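How to Set Up a Desktop File Organizer for Books, Booklets and Papers

Filed under: Desk and Paper

A desktop file organizer is a cheap way to get flat things off a flat surface. Books, booklets, manuals, school folders and loose sheets all take up less room standing up than lying down, and they are easier to pull out one at a time. The organizer itself won't do much if it is loaded in a hurry, though. Most of the ones I see on desks have a few things leaning over in one slot and a stack of papers lying across the top.

These steps are for the common open-top kind with vertical dividers. It doesn't matter much whether yours is metal or plastic. Allow a free hour for the first setup. After that it takes a few minutes a week.

What you need

The organizer
A damp cloth and a dry cloth
A few stiff folders or large envelopes
A pencil and plain stick-on labels
A box or bag for recycling
A ruler or tape measure

Step 1: Clear the table

Take everything off the part of the table you use most. Put it on the floor or on a chair, wherever you can see it. Wipe the table with the damp cloth and dry it. If your table has a cable hole near the back, check that nothing has been pushed down into it. Paper clips and pen caps end up there.

Wipe the organizer too. Lattice sides collect dust in the openings, and a cloth only gets the outside. A soft paintbrush or an old toothbrush does the rest. If it is plastic you can rinse it in the sink, but let it dry all the way before you put paper in it.

Step 2: Measure the slots

Measure the width of each slot at the top, then again at the bottom. Some organizers narrow toward the base, and a thick book that goes in at the top will stop halfway down. Also measure the depth from front to back. Standard letter paper is 8 1/2 by 11 inches, and a folder is a little bigger than the paper inside it.

Write the narrowest number on a label and stick it under the base. The next time you buy a binder or a workbook you can check before you bring it home. I have a Hatuline sorter at home with slots of 2 inches, and I still forget and have to turn it over to look.

Step 3: Sort before you load

Make three piles from what you took off the table.

The first pile is for things you use every week. The second is for things you need to keep but don't open often, such as a warranty booklet or last year's calendar. The third is for recycling.

Only the first pile goes in the organizer. The second pile belongs in a drawer, a file box or on a shelf. People tend to skip this part and load everything, and then the organizer is full on the first day and there is no room for anything new.

If the first pile is still too big, go through it again. A limit of 10 items is plenty for a small organizer. A folder with papers in it counts as one item.

Step 4: Decide where it goes

Put the organizer on the side opposite your writing hand. If you write with your right hand, it goes on the left. That leaves the middle of the table open, and your arm won't hit it when you are working.

Keep it back from the front edge but close enough to reach from your chair. Sit down, stretch your arm out at an easy angle and set the organizer where your hand lands. If you have to lift yourself off the seat to reach the back slot, move it closer.

Turn it so you can see down into the slots. On a narrow table you may have to set it at a slight angle to do this. Make sure there is enough open space above it, too. Under a low shelf, a tall book will hit the shelf before it clears the rim.

Step 5: Load the books first

Books go in before paper because they are heavier and they decide how the organizer balances. Put the thickest one in first and let it stand straight. Hardcovers stand up without help. Thin picture books and workbooks with soft covers will bow if they are alone in a wide slot, so pair them with something stiff.

Hold the book near the top, line up the bottom corner with the slot, and lower it until it touches the base. Don't drop it. With a light organizer, keep the other hand on the rim so it doesn't slide.

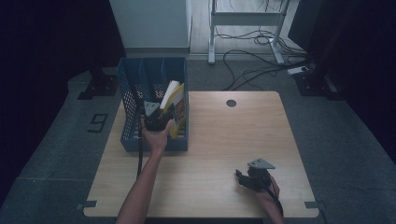

Gilchrist wrote in to disagree with me on the order: paper should go in first and books last, because a book pushed into a slot next to loose sheets will hold them up, while sheets pushed in next to a book just fold over at the bottom. Gilchrist has done it that way for years with children's books and school handouts and says the corners stay flat.

I tried it for a week. It works for single sheets and I would do it that way if handouts are most of what you keep. For booklets and folders I didn't see a difference, and I still like having the weight in first. Either way, loose sheets do better inside a folder.

Step 6: Add booklets and folders

Short items disappear behind tall ones. Put the tall items at the back and the short ones in front, with the front being the side that faces your chair. If a thin booklet has to share a slot with a big book, put the booklet on your side of it. When it has to go behind, let it be one that is tall enough to show above the rim.

Folders go in with the fold down and the open side up. Papers stay put that way, and you can drop a new sheet in without taking the folder out. Write on the tab in pencil. Subjects change, and a pencil label takes two seconds to fix.

Envelopes are good for small things like receipts and stamps. Put them in a folder first or they will sink to the bottom of the slot.

Step 7: Leave one slot empty

This is the slot for whatever comes in during the week. Mail, a form to sign, a library book, a printed recipe. Without it, those things go back on the table where they were before.

On a two-slot organizer you can't really spare one. Use a single bright folder as your "in" folder and keep it at the front.

Step 8: Check the balance

Push the organizer lightly from the side with one finger. It should not tip. If it does, the heavy items are all at one end. Move one across. Then pull out the thickest book and push again. An organizer that is only steady when it is full will fall over as soon as you use it.

Four small felt or rubber pads under the corners will stop sliding on a smooth tabletop. The Latcombe ones I bought were too thick and made it rock, so get the thinnest ones you can find.

Keeping it in order

Pick a time and do it every week. Mine is Tuesday after dinner. Empty the "in" slot first. Each item either gets dealt with, goes in a folder or goes in the recycling. Then look along the tops of everything else and take out what you haven't opened. It usually takes me 7 minutes, a bit longer when school starts in September.

Once a season, take everything out and brush the dust from the base.

Common problems

Books lean over. The slot is too wide for what is in it. Add a folder with a piece of cardboard inside, or move two thin books together.

Pages curl at the top. The papers are taller than the dividers and have nothing behind them. Put them in a stiff folder. I cut mine from the backs of old writing pads.

Things catch on the mesh. Spiral bindings are the worst for this. Put them in with the spiral facing up or toward you, never against the side.

The dividers bend outward. There is too much in one slot. A thick binder of 364 pages does not belong in a desktop organizer at all. Lay it on a shelf.

Labels fall off. Plastic mesh has very little surface for a label to stick to. Tie on a paper tag with string, or label the folders and leave the organizer plain.

Related pages: Durkiseo drawer dividers, how to fit them - Sorting a year of school papers - What to do with old manuals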